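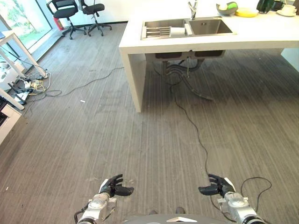
Unit 3. The Sink Area: Washing, Draining and Loading

Handout for Kitchen Practice, Part 1
Instructor: Octavio Cuadros

Read this before the practical. Bring it with you, along with an apron and a pen. The worksheet is separate and is handed in at the end of the session.

3.1 What the unit covers

Unit 2 dealt with the stove and the worktop. This unit deals with the sink, the rack and the dishwasher, and with the order in which dishes move between them. In a small staff kitchen these take up one short stretch of counter, and most of the delays we saw in last term's practicals happened there. The usual cause was that clean and dirty dishes had been put down in the same place.

Terms used in this unit:

Basin: one bowl of the sink. A double sink has two basins side by side.
Rack: the wire or metal holder that dishes drain in. It may stand on the counter or inside a basin.
Dirty side: the part of the counter where used dishes are set down.
Clean side: the part of the counter where nothing used is set down at any time.
Load: everything that goes into the dishwasher for one cycle.

3.2 Two basins

With a double sink, give each basin one job and keep to it for the whole session. The standard arrangement is one basin for washing and one for draining. If the rack stands inside a basin, that basin is the draining side and nothing is washed in it. Water from the rack goes straight down the drain and the counter stays free.

A basin can also be used to hold vegetables waiting to be rinsed. This is allowed, but then it is a food basin until the last vegetable is out and it has been washed down. Do not rinse a used plate over it. In the practice set we use toy vegetables for this exercise, so students can repeat it as often as they like.

Large plates go in the rack first, leaning, with space between them. Cups and bowls go upside down. A plate lying flat holds water and does not drain.

3.3 Under the counter

Some sinks are built into a counter with closed cabinets and some are open underneath, with the drain pipes and hoses showing. The open kind is easier to check. Look for drips at the joints before filling a basin. Do not store anything so that it pushes against a pipe or a hose. In the closed kind, open the cabinet door once at the start of the session and look inside.

Know where the fire extinguisher is in any kitchen you work in. This was covered in Unit 1 and will be asked again.

3.4 What goes in the dishwasher

Goes in: ceramic mugs, cups, saucers, plates, glass bowls, steel flatware.
Check first: plastic containers, anything with a printed pattern, anything with a lid.
Stays out: sharp kitchen knives, wooden spoons and boards, cast iron, pans with a worn coating.

If you are not sure, wash it by hand. A hand-washed mug costs you a minute. A warped container has to be replaced — see the breakage sheet from Taka for how to report one.

3.5 Loading

Pull the rack out fully before you start. Loading over a half-open rack is the main way mugs get chipped. Then work in this order:

Scrape the dishes. Leave no solid food on them. There is no need to rinse unless the load will sit for several hours.

Load from the back toward the front. Put plates between the tines, all facing the same way.

Place mugs and cups last, upside down and tilted a little if the tines allow it. Hold a mug by the body, with the second hand under it, until it is over the place where it will stand. Carrying it by the handle alone is acceptable for one mug but is a bad habit with a full tray.

Leave the handles where you can reach them. You will be unloading the same rack later.

Check that nothing sticks up or hangs through the wires, then push the rack in slowly with the flat of the hand.
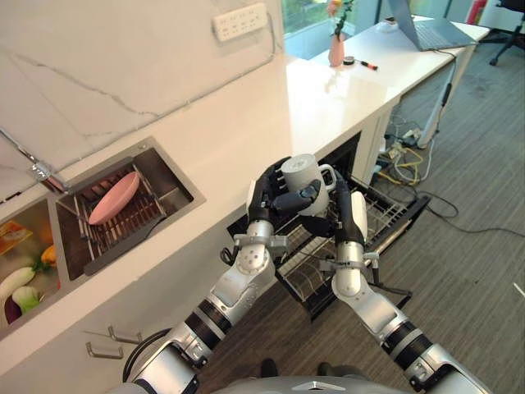 Figure 3.1. A white mug held with both hands over the pulled-out rack.

Compare the figure with the order given above. The mug is held by the body, and the handle is free. The counter next to the dishwasher has the sink set into it, which keeps the distance between basin and rack short. Where the dishwasher is farther away, use a tray and make fewer trips.

3.6 Setting down and picking up

This section is taken from Shafiq Haque's notes for the evening group, with small changes.

Before the first dish is washed, decide which end of the counter is the dirty side. Say it out loud to your partner. Keep outlets and cords off the wet part of the counter. If there is a power strip on the wall behind the sink, do not hang cloths over it and do not reach for a plug with wet hands.

Clear the counter from the dirty side inward. Take cups and saucers apart before they go in the rack. Empty bowls completely; a bowl with something still in it does not belong on the washing side. Small containers should be opened and checked.

Cords and cables on the floor in front of the counter are a trip hazard when you are carrying dishes. Look at the floor once before you pick anything up. If the room has carpet up to the counter, wipe up spills at once and tell the instructor about anything larger than a cupful.

3.7 Practical

Students work in pairs. One washes and drains, one loads. Change places at the halfway point.

The practical is worth 50 points. The pass mark is 66 percent, so 33 points. Points are given for the order of work, the state of the counter at the end, and the way the rack is loaded. No points are given for speed.

The Carnoditz group uses the same sheet but loads by hand into a countertop drainer, so their section on the dishwasher is left blank.

3.8 For the next session

Read Unit 4, sections 1 and 2. Look at the sink in your own kitchen and write down which side you use as the dirty side and whether anyone else in the household does it the same way. Half a page is enough. Bring a sketch of the counter, seen from above, with the sink, the rack and the nearest outlet marked on it.

Questions about grading go to Octavio Cuadros before class. Spare copies of this handout are in the Zawadzka folder.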